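# Does a Cup Have to Be a Cup? Sorting Out the Stuff on a Table
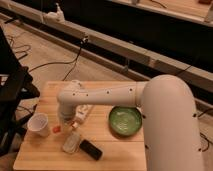
*A green bowl, a paper cup and two bottles on a wooden table.*

Grown-ups like to say "a place for everything, and everything in its place." It sounds wise. But who decided where the places are? And does it make any difference if the tape lives in the same drawer as the spoons?

Let's take a table with ordinary things on it and check.

## Why bowls are round

You may have heard that bowls are round because round is the best shape. Best for what? A square bowl holds soup perfectly well. Try getting the last spoonful out of the corners, though.

There is another reason, and it's older. Lots of bowls are shaped on a spinning wheel, and a spinning lump of clay comes out round whether you like it or not.

The green bowl has a shiny coat called a **glaze**. Many glazes are ground-up minerals mixed with water. In a very hot oven called a kiln, they melt and turn into a kind of glass. Glaze can run and pool as it melts, so some bowls end up streaky or blotchy. Is that a mistake? Ask Ching-wen Chiu, who teaches the clay class in Groltbridge, and she'll tell you it depends on whether the potter meant it.

## The lip on a paper cup

Run your finger around the top of a paper cup. The edge is rolled over. People will tell you it's there to be kind to your mouth. Maybe so, but it has a bigger job. A flat paper edge bends easily. A rolled one is much stiffer, so the cup keeps its shape when you pick it up.

Don't take my word for it. Ask a grown-up to snip the rim off a clean paper cup, then squeeze that cup and a whole one. Which one gives up first?

And is a paper cup really made of paper? Mostly. Plain paper goes soggy, so the inside usually has a very thin coating, often plastic. That's why many towns won't take paper cups with the newspapers.

## Lying down or standing up?

A clear bottle on its side looks untidy, but it has already done its falling over. A tall, thin bottle standing up is easier to tip. Its weight sits high above a small bottom.

It can still roll, of course. Gerardo Talavera, who runs the after-school club, lays his empty bottles in a tray for exactly that reason. The tray was bought for paintbrushes. The bottles don't seem to mind.

## One thing that does need a rule

I've been grumbling about rules, but I'll keep this one. A **power strip** lets several plugs share one wall outlet, and it should stay well away from drinks. Water and electricity together can give you a dangerous shock. If something spills near one, don't touch the strip or the puddle. Move away and get an adult.

## Test it yourself

Tidy people claim they find things faster. Do they?

1. Ask a friend to put 20 safe things on a table, any old way.
2. Have them name one thing. Time how long you take to spot it.
3. Sort everything into groups and try again with a different thing.
4. Swap jobs, so your friend gets a turn at looking.

One try won't prove much. You might just get lucky. Do it up to 30 times, on different afternoons, and write down every result, including the ones that don't fit what you expected.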